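Teindre à la maison : ce que nous avons appris des couleurs végétales
Rapport de projet, deuxième année, atelier textile

Quand nous avons choisi ce sujet en février, nous pensions naïvement qu'il suffisait de faire bouillir des pelures d'oignon dans une marmite, et nous voilà, 553 grammes de laine plus tard, un peu plus modestes mais toujours aussi enthousiastes !

La laine venait de la filature Drudach, à Mernano, qui nous a gentiment cédé des fins de série. Nous avons préparé 6 bains : garance, gaude, pelures d'oignon, cochenille, brou de noix et indigo. Chaque écheveau a d'abord été mordancé à l'alun, sauf ceux destinés à l'indigo et au brou de noix. 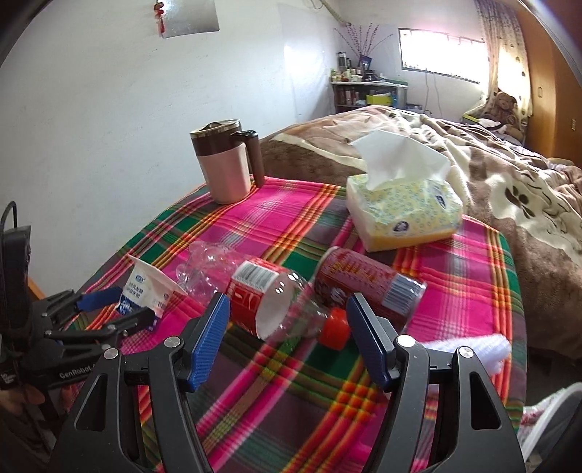 La garance nous a donné le plus de fil à retordre (pardon pour le jeu de mots). Le premier bain, trop chaud, a viré au brun ; le second, surveillé pendant près de 2 heures, a donné un rouge brique très doux, que toute la classe a voulu toucher.

Restait la tenue à la lumière. Nous avons laissé des brins de chaque couleur derrière une vitre plein sud, l'autre moitié dans un tiroir. L'indigo n'a presque pas bougé, tandis que l'oignon a nettement pâli, et nous aimerions reprendre l'essai avec un mordant au fer.

Les échantillons sont rangés dans le classeur vert de l'atelier.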